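Publicado en agosto
Por Jitendra Rana

Una tarde de puertas abiertas en Hunditz

Llevaba meses queriendo ir. Cada vez que pasaba por delante del taller de Hunditz, en el polígono, veía las persianas a medio bajar y una luz encendida al fondo, y me quedaba con las ganas. Así que cuando colgaron en la puerta el cartel de la jornada abierta me apunté esa misma noche, desde el móvil y con la cena enfriándose.

Nos citaron a las 4 de la tarde. Éramos 42 apuntados según la lista de la entrada, y nos repartieron en grupos para que nadie tuviera que mirar por encima del hombro de otro. A mí me tocó el último (mejor, porque los que explican ya van calientes y se dejan preguntar de todo).

La primera parada: Clerden

Clerden es el brazo pequeño, el que usan para enseñar a los alumnos en prácticas. Lo tenían montado en un banco bajo, con una caja de piezas de madera al lado, y durante un buen rato no hizo más que coger un cilindro, girarlo y volver a dejarlo. Dicho así suena soso, pero de cerca engancha muchísimo. Hay un momento, justo antes de cerrar los dedos, en que el brazo frena y corrige un pelín la postura, y todo el grupo se callaba en ese punto. Un crío de los de delante contenía la respiración cada vez.

Falló tres veces mientras estuvimos allí. A la segunda, el cilindro salió rodando hasta mis zapatos y me dejaron devolverlo a la caja, cosa que me hizo una ilusión bastante ridícula para mi edad. La chica que llevaba la demostración no disimuló ni un fallo: paraba, enseñaba en la pantalla dónde creía el brazo que estaba la pieza y dónde estaba de verdad, y seguía. Me gustó mucho esa forma de contarlo.

Pregunté cuánto tardaba un alumno en conseguir un agarre decente. Me dijo que cuatro semanas si viene con algo de programación, y que los que vienen de mecánica tardan más en arrancar pero luego rompen menos cosas.

Tekin y el salón que no existe

La segunda parada era la que yo iba buscando. Tekin es el simulador de la casa, el programa donde prueban los movimientos antes de pasarlos a una máquina de las que pesan y pueden darte un golpe. Nos sentaron delante de un monitor grande, apagaron los fluorescentes y arrancaron una vivienda virtual con un robot de dos brazos delante de una mesa.

Lo que más me sorprendió fue el punto de vista. Uno espera ver al robot desde lejos, como en los vídeos, y en cambio nos pusieron la cámara encima de su propio cuerpo, mirando hacia la mesa y con la habitación entera inclinada. Los primeros segundos marea un poco. Después te acostumbras y empiezas a pensar como la máquina: a qué llega esta pinza, qué tengo a la derecha, por dónde meto el codo.

Y es que una casa es un sitio dificilísimo. En una fábrica cada cosa tiene su hueco marcado; en una mesa de salón conviven un portátil abierto, un bol, una maceta y las sillas arrimadas de cualquier manera. El instructor nos hizo fijarnos en la planta, que quedaba junto a la pinza derecha, y preguntó cómo iríamos nosotros a por el cubo rojo del fondo. Hubo propuestas para todos los gustos. La mía —pasar por encima del portátil— recibió un «valiente» con bastante retranca.

Estuvimos así un buen rato, discutiendo trayectorias entre desconocidos como quien discute una alineación. Pedí que dejaran la vista quieta un momento para mirar los brazos con calma.

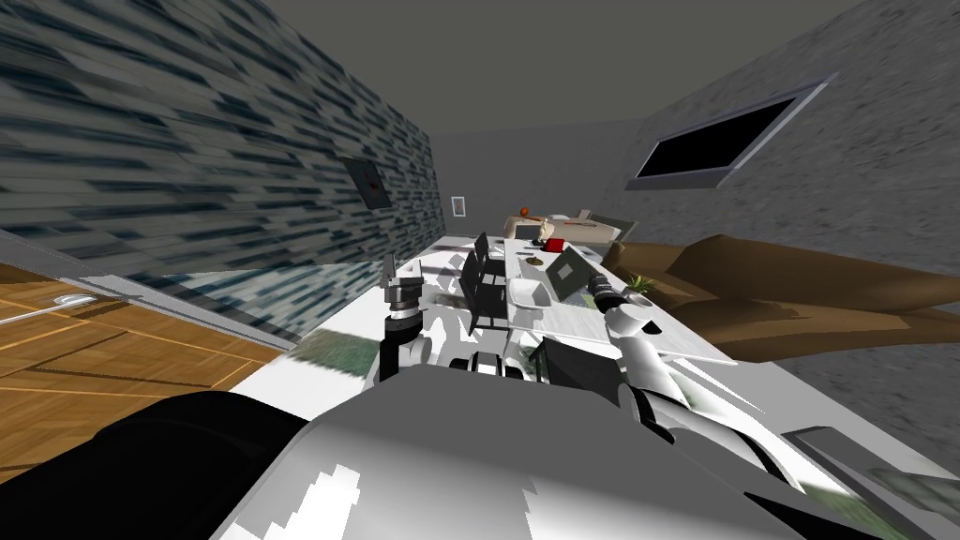
Hurkley, el café y la vuelta a casa

La última parada fue Hurkley, una base con ruedas que reparte herramientas por el taller. Iba despacito y se apartaba cuando alguien le cortaba el paso. Conmigo tuvo uno de esos bailes de pasillo en los que los dos os movéis hacia el mismo lado, y al final cedí yo.

Después hubo café en vasos de cartón y preguntas sueltas. Un señor quería saber si aquello le doblaría las sábanas bajeras, y le respondieron que las bajeras no las dobla bien ni el jefe del taller. Yo me quedé hablando de sombras y reflejos con el instructor de Tekin hasta que empezaron a recoger las sillas.

Me dijeron que en otoño repetirán la jornada, con más rato para la parte del simulador y los mandos en manos de los visitantes. Ya les he escrito para que me guarden sitio, y de camino a casa iba pensando todavía en cómo rodear el dichoso portátil.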